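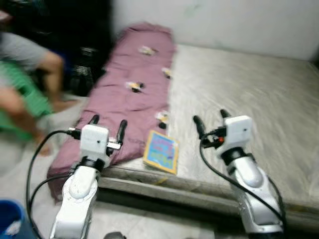 I'd been trying to draw the Ouellet heron for 3 months and it kept coming out like an umbrella. The legs were fine. I can do legs all day – it's the neck that gets me. So I bought a pad of the thick Sinora paper, 300 sheets, way more than I needed, and drove out to the marsh before sunrise with a thermos and my bad pencils.

The bird was standing right by the culvert, like it had an appointment! I got the beak down, then the eye, then most of that awful neck, and for once it looked alive. Then it turned its head and stared straight at me. I swear it wanted to see the page, so I held it up.

It looked for a good long while. Then it flew off toward Presotik, and I started on the wings.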